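Kelosside Paper List
Subject: Re: Re: found in the pages - keep it where it was, or take it out?
Date: January 11, 2026

I was going to stay out of this one. I stayed out of the staples thread, which I hear is still going in private mail, and I stayed out of the "is a bus ticket ephemera or is it trash" thread even though I had a strong opinion and a bus ticket. But the message below has been sitting in my inbox for several days looking smug, so I'll quote it in full and then be difficult.

> Hello all,
>
> A basic question from a newer member. When I buy an old book
> and something falls out of it (a receipt, a seed packet, a label
> off a jar, a shopping list), I have been putting it straight back
> where I found it. If I can't tell where that was, I put it at the
> front. My reasoning is that the book and the paper have been
> together a long time and I'm only the latest owner.
>
> A dealer at the Lurberg fair in March told me this was sentimental
> and that I was ruining both. She said loose paper belongs in
> sleeves, flat, away from everything, and that I should note the
> page number on the sleeve and be done with it. She also sold me
> sleeves.
>
> I now have 900 books, a shoebox of things that fell out of them
> before I started paying attention, and a packet of sleeves I
> haven't opened. I'd like a rule. Surely after all these years the
> list has one?
>
> Thanks in advance, and sorry if this is in the archive. I tried
> the search and it gave me the staples thread.

First, it is in the archive. It's in there many times. The search gives everyone the staples thread, and we've all made our peace with that.

Second, no, the list does not have a rule. The list has people who will tell you it has a rule, and they will each tell you a different one in the same tone of voice. What follows is mine.

The dealer is right about the paper and wrong about you. Newsprint left in a book will brown the pages on both sides of it. You have seen the effect: a perfect tan rectangle in the middle of a chapter, like the mark left on a wall when somebody finally takes the calendar down. I own a cookbook where the rectangle is on the page for aspic, so no real harm was done there. But I also own a Lurberg almanac for 1832 in which somebody kept a newspaper cutting for what must have been several lifetimes, and the month of June is now the color of tea. I can't read June. I have no idea what the weather was supposed to do.

So newsprint comes out. Pressed flowers come out too, over a sheet of paper and with the window shut. I learned the part about the window on my own. Anything with a paper clip comes out, and the clip comes off, gently, sideways, by somebody who is not in a hurry. Anything sticky comes out if it will. If it won't, it lives there now.

Receipts on good old rag paper, calling cards, tickets, thin cardboard of the decent kind: leave them if you like. I do. I have a grocer's bill in a book of sermons and it has done nothing to the sermons that time wasn't going to do anyway.

Now the sleeves. I expect they are the Kawaguchi ones, because that's what everybody at Lurberg sells. They're fine. The small size is too small and the large size is too large, and they make a noise when you turn them over that will drive anyone else in the house into another room. The real trouble is the flap. Slide a thin label in past the flap and it goes beautifully. Slide it out again a year later and the flap takes hold of a corner. I cut the flaps off. I'm told this voids something.

As to page numbers, write them down, but on a slip that goes in with the item, in pencil. I wrote mine on the outside of the sleeves for years with a pen that promised to be permanent, and it was permanent right up to the summer I stored them in the upstairs closet. I now have a box of sleeves with gray smears on them and a very clear memory of having been organized.

Which brings me to slots, gaps, and other places where paper goes to hide, a topic I consider neglected. We always talk as though scraps come from between pages. In my experience half the good stuff has worked its way into something: down the spine of a loose binding, behind a drawer, into the seam of a writing box, under the felt. A small flat thing will find the narrowest opening available and go into it nose first.

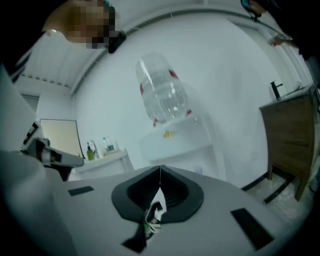

Black and white with a hint of green, caught at the bottom of the slit.

My advice on getting things out of narrow places is always the same, and it's always ignored, including by me. Don't pull on the bit you can see. The bit you can see is the weakest part. Open the gap first, if it opens. If it doesn't, ease a strip of smooth card in alongside and let the thing ride out on that. Tweezers are for people who want two pieces. I got a Felletetti macaroni label out of the back of a kitchen dresser with a butter knife and a folded index card, and it took most of an evening, and I'd do it again, although the household has asked me not to.

(The label, for the label people, and I know you're reading: the one with the windmill, blue border, a chip out of the lower left. Yes, I have a spare. No, not the red border. If I had the red border you would not be hearing from me in this friendly way.)

On the shoebox. Everyone on this list has the shoebox. Anyone who says otherwise has a drawer. You're never going to reunite those things with their books, and I'd ask you not to try, because I did try. I spent a winter matching the brown rectangles to the scraps by size. It's a wonderful way to feel busy. I got a handful of matches I'd swear to and a larger number I talked myself into, and then I found out that an envelope shrinks a little as it ages, or the rectangle spreads, or I can't measure. Call it the shoebox collection, write "found loose" on the lid, and enjoy it. Some of the best things I own are found loose. There's a list in mine that reads, in full, "lard, ribbon, ask about the goat," and I'm not sure a page number would add much.

What I would do, from now on, is keep a notebook by the chair where you open new purchases. Title, page, what it was, what you did with it. I've kept one since I gave up on the pen. The early entries are careful and have little sketches. The later ones say things like "bill, back in." Both kinds are useful. If you prefer a spreadsheet, the list has members who will send you theirs whether or not you ask, and one of them has a column for smell.

To the sentimental charge I plead guilty on your behalf. The whole hobby is keeping other people's grocery bills. If we had been hardheaded types we'd have gone into stamps.

A few housekeeping bits while I have everyone's attention, or at least their unread folder:

The Kelosside swap is on again in March, same hall, same parking situation. Bring your own table cover, as the tables have a splinter policy in favor of splinters. Sellers of sleeves are welcome but are asked to stay near the door.

I'm still looking for the second part of the Felletetti recipe leaflet. I have the half that ends "now take the remaining butter and," and I've been standing in that kitchen, so to speak, for years.

Whoever borrowed the list's light box, it's the list's turn to have it.

And please trim your quotes when you reply. I know I didn't. I quoted the lot above because the original was polite and well spelled and I thought it might raise the average.

Pencil on the slip, clip off sideways, window shut. Let us know how the shoebox goes.

--
Kelosside Paper List
To leave the list, send a blank message with "unsubscribe" in the subject. To leave the staples thread, same procedure, then wait.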